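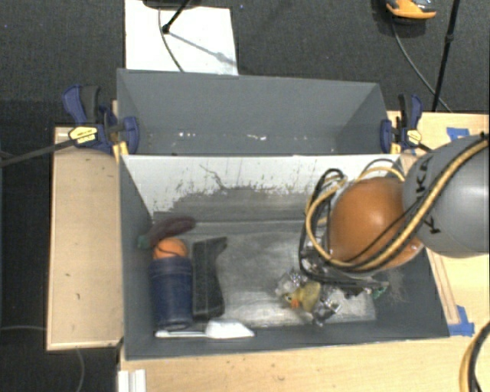 The first thing Siham Tannous teaches a new operator is to let go of the controller. People grip it as if it weighed something, and after ten minutes their wrist starts to shake, and the shake goes straight through to the arm on the other side of the table.

"You hold it like a pen," she says. "Then you forget it and look at the bin."

Tannous runs the teaching floor at Akl, a company that records people moving objects with robot arms and sells the recordings, cleaned and sorted, to firms that build picking systems. The floor is a former carpet showroom on the Zallbridge road. It still has the carpet. Work starts at eight with a check of the clamps and cables, and the first recording is usually running by half past.

The job sounds simple when it is written on the task sheet. Two gray bins stand one behind the other. A mixed set of objects goes into the front one. The operator, working by remote control, picks them up one at a time and sets them down in the rear bin. When the front bin is empty, the direction is reversed. A rubber duck, a ball, a toy eggplant, a container, a brush: none of it is worth anything, and all of it behaves differently once a gripper closes on it.

Each pass from one bin to the other is called a run. The plan for the current project, which goes by the name Barham, is 2290 runs. An operator who has settled in can record 28 in a shift. A beginner does far fewer, and most of a beginner's first week is deleted.

Jihad Nasrallah has been at it longer than anyone except Tannous. He used to drive a reach truck in a cold store outside Zomthorpe, and he thinks the truck was good training. "You learn to judge distance when you're not near the thing," he says. "You learn not to correct too much. If you're a little off, you finish the move and fix it on the next one."

That advice is only half accepted here. Tannous wants the corrections. A recording in which everything goes right teaches a robot what to do when everything goes right, and after that it has no idea how to recover. So when the ball rolls into a corner, the operator is asked to go after it the way a person would, and to leave the clumsy part in. What gets thrown out is hesitation. An arm that hangs over the bin for six seconds while someone makes up their mind looks, to the software, like an arm that is supposed to hang there.

"Decide before you move," Nasrallah says. "Take as long as you want with the recording off."

The objects have reputations. The ball is easy to grip and hard to put down gently. Soft items fold under the fingers and come up by a different part from the one the operator aimed at. Shiny, see-through pieces are disliked by everyone, since reflections make their edges hard to find on a monitor, and Majdi Chamoun, the newest operator, lost most of a Monday to them. He had been closing the gripper on the highlight and missing the piece.

Chamoun is 24 and came from a kitchen. He was hired after a trial hour in which he dropped nearly everything but kept the same pace throughout. Tannous cares about pace. She can tell her operators apart from the motion alone, with no names on the files, and she worries a little about that. A robot trained on one person's habits picks up the habits. Nasrallah comes in from the left even when the right is clear. Chamoun lifts too high, as though carrying plates past somebody's shoulder. The work is shared out so that no one's style fills the set.

Not all of the teaching is remote. Akl also does some of it by hand, with the arm switched into a mode where it gives way when pushed and a person steers it directly. Imad Rizk, the technician, prefers this for short, exact moves along the bin walls. You feel the contact, he says, and you stop sooner. It is also tiring. A large arm has weight to it even when the motors are helping, and two hours is the limit he sets for himself.

Rizk looks after the bins as well. Metal fingers scrape them all day, and the walls lose their surface in long ragged patches. A customer once asked whether fresh bins could be fitted every week so the background would stay uniform. Rizk said no. Bins in a warehouse get scratched too, and a system that has only seen clean ones will be surprised by the first dirty one it meets. The customer came back a month later and asked for more wear.

Lovisa Haugen reviews what the operators make. She sits in the old sales office and watches runs at double speed, marking the start and end of each grasp. She has rejected 300 since the project began — some for camera faults, some because an object was already leaning over the rim before the run started, and a good many for reasons she has to explain in person. Operators are allowed to argue. Nasrallah argues often and wins now and then.

"I used to watch the object," Haugen says. "Now I watch the second before the grasp. If that part is steady, the rest is usually fine."

Barham is due to finish in June. The next project has a longer task sheet, with lids to open and things to hang up, and Tannous has started buying lids. Chamoun has asked to be put on it. She told him to bring his lift height down first, and he has been practicing after four o'clock, when the recording is off.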